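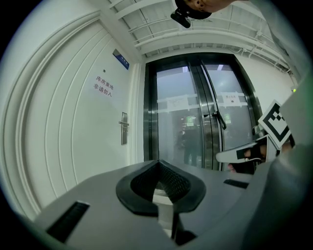 The storeroom door with its notice in red: 库房重地 非请勿入

Storeroom and ceiling: frequent questions

What does the notice on the door say?
It says that the storeroom is an important area and that you should not enter without being invited. Please respect it, also when the door is open.

Who can invite me?
Régis Vidal, or the person at the Drinach desk. Write to them one day before, and say what you want to take out.

Can I leave my boxes inside for some weeks?
Yes, for 4 weeks at most. Write your name and the month on two sides of the box. Boxes without a name go to the shelf near the desk, and you can ask for them there.

Is there a key for every team?
No. There are two keys, and both stay at the desk. Bring the key back before 9 in the evening.

May I hang something from the ceiling?
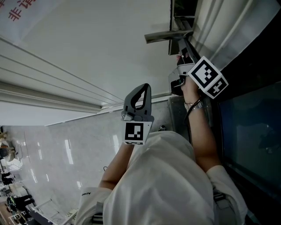 Only light things, and only after you ask us. The ceiling panels are not made to carry weight, so please do not push hooks between them or into the grooves. For a banner, tell us the width in centimeters. Our longest one is 320 and it needs two people to put it up.

I see an opening in the ceiling. Should I report it?
If you think it is new, yes – send a short message with the place. Please do not put your hand or a tool inside.

Is the storeroom open on Sunday?
No. If you need something for Sunday, take it the day before and sign the list at the desk.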